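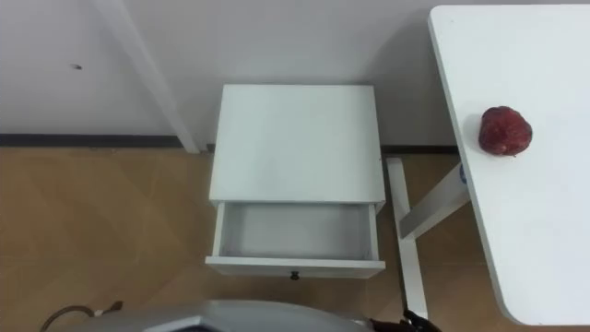
Covell opened its Bridham site to prospective customers on September 19, 2018, and I went mainly to look at the Mabuza, the household kit they plan to rent out from October. The rental covers the robot, the control software and two days of setup on the customer's premises. The task area was furnished like a small bedroom. A white nightstand stood against the wall with its drawer pulled open and nothing in it, and a red fruit lay on the table next to it. Putting small things away in drawers is one of 51 tasks on Covell's list. The competing Andier package lists 11, but it costs less per month and ships sooner.
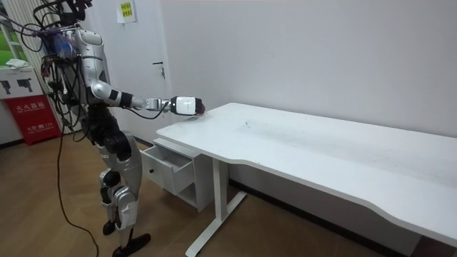 The Mabuza at the desk, cable running to the floor.

Covell is quoting for the tethered version only. I asked about battery operation and was told it is a separate line on the price sheet — no figure yet. Customers also have to supply their own furniture measurements before the setup visit.

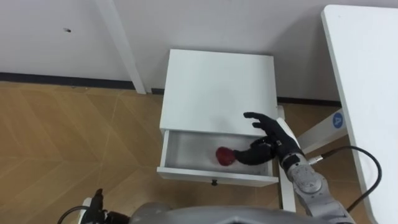
One of the other visitors wanted to know who pays if a finger breaks during the rental, and said the Andier contract was clear on that while this one was not. Covell promised a written answer. I have asked for a copy, along with the full task list.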